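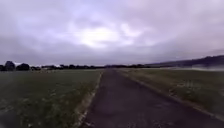
September, late afternoon. Cyanotype tests, second round. Coated 8 sheets last night on the Stevholm paper, dried in the dark cupboard, two came out streaky so those go in the scrap pile. Plan was to redo the exposure strip outdoors and get times we can trust for the class. Light is the problem. Thick gray cloud over pretty much everything, one whitish patch where it's coming through, and duller purple-gray off to the sides. No shadows worth using for a sharp photogram so went with the contact negatives instead, glass on top, clips on all sides.

Strip A: 3 min steps. First steps washed right out, nothing left. Last ones ok but thin.

Strip B: left it far longer, 90 min total. Much better. Deep blue in the margins, highlights still held. Slight fog on one corner, think the backing board was lifting.

Hicham El Ouafi says his Vamstead sheets want less coating than I've been putting on, he does one pass with a foam brush and stops. Mine are two passes. Try one pass next time, same negatve, same glass.

Rinse: tap water, then the weak peroxide dip. Dip is old, needs remaking. Label the bottle this time!!

To do
- order more ferric, we're down to the last jar
- new clips, the springs are shot
- ask Hicham for his UV box times so we dont have to depend on the weather
- cut 8 more sheets, coat tonight if the red bulb is back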